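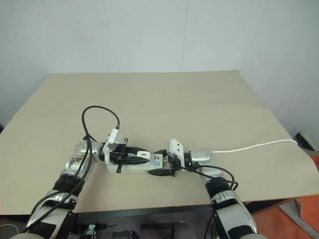

The two-arm bench at the Saha shared workshop has been under construction since October. It occupies a walled bay at the rear of the building and was put together by one member of the workshop, who works on it in the evenings and who asked that this account deal with the bench and leave its builder unnamed. The conversation took place over two sessions and has been shortened.

The builder came to the project from kitchen cabinetry. "I had never wired anything more complicated than a range hood," the builder said. "I knew how to make a flat surface that stays flat, and I assumed the rest could be learned."

The members' program at Saha allows a bay to be reserved for a long-term build on the condition that the work is documented and that other members may use the result. The application for this bench, filed under the project name Cliler, ran to three pages. It proposed a pair of arms fixed at the front of a table, each with a two-finger gripper and a camera at the wrist, and a list of household objects on which they would be tried. The power strip was the first entry on that list.

Asked why a power strip should come before a cup or a block, the builder described it as an object that requires two hands. "You can pick up a block with one arm and learn very little about the other. A strip slides. If you push on one end, the whole thing goes sideways, so one arm has to keep it in place while the other does the work. I wanted the hard part of the coordination in front of me from the first month."

The cord presents a further difficulty. A rigid object remains where it is put, while a cord has a shape of its own and pulls on whatever is attached to it. According to the builder, a good part of the winter was spent on cord alone: how much slack to leave, which side of the table it should run to, and whether the arms should approach over it or from the other side. "I keep a notebook, and there are 66 entries that have the word 'cord' in them. Some of those are only the word 'cord' and an exclamation point."

The structure beneath the table was built twice. The first version was a single frame that carried both the tabletop and the arms, and any quick movement of the arms shook whatever was lying on the table. The second separates the two. The arms have their own support in front of the table edge, and the tabletop stands on its own legs. The builder considers this the most useful decision in the project and regrets having reached it late. "I took apart a good frame to do it. I had glued it, too."

The total spent as of this writing is $1,525, a figure that covers lumber, fasteners, the table covering, cable, power supplies and replacement finger pads. It does not include the arms, which came to the workshop secondhand from Iltell, a packaging firm that was closing one of its lines. The wrist brackets were made in the Saha machine room. The control software is a modified version of a package called Floltetti, which the builder described as well written and poorly explained.
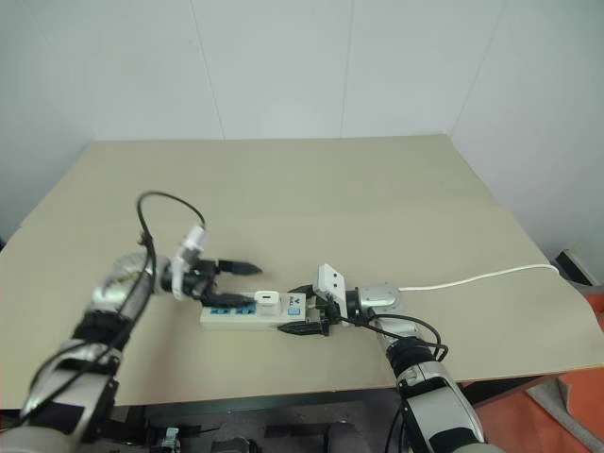
Cliler has drawn steady comment on the members' board, most of it practical. One member wrote there that the strip ought simply to be screwed down, as it would be under any desk, and that a second arm was an expensive substitute for two wood screws. The builder has read the remark and does not dispute the arithmetic. "In a shop I would screw it down as well. In a house you don't get to screw everything down first. If the bench only works on things that are fastened, I have built a drill press."

The working routine is modest. Each session begins with a check of the fasteners at the arm bases, after which the arms are moved slowly through their range with nothing on the table. A run consists of 20 attempts at the same task from the same starting position. The builder changes a single setting between runs and writes it down before starting the next. Sessions end at a fixed hour, whatever the results, a rule adopted after a late evening in which a connector was forced and had to be replaced.

Cable management on the arms themselves receives more attention than the builder had planned. The camera leads must be long enough to follow the wrist through a full turn, and a lead that is long enough to do so will also find its way into the work. "You tie it down and the wrist can't turn. You let it go and it hangs in front of the gripper. What I have now is a large loop that stands up out of the way most of the time. It looks untidy and I have stopped apologizing for it."

On the question of safety, the bench follows the workshop's general rules for powered equipment, with two additions. No one reaches onto the table while the arms are enabled, and the stop button is kept within reach of the person at the controls. The strip used for practice is not connected to the building supply during runs. The builder said that this last point is the one visitors most often ask about.

Other members have begun to reserve time. One has asked to try folding cloth, and another is interested in sorting hardware into trays, a task the builder expects to be harder than it sounds. Reservations are made through the Saha front desk, and first-time users are required to sit through one complete session before operating the arms.

The next stage of the work is a lower mounting position for the arms, which would let the fingers come in flatter along the tabletop. It will mean new support pieces and another period with the bench out of service. The builder has already cut the parts and has left them unglued.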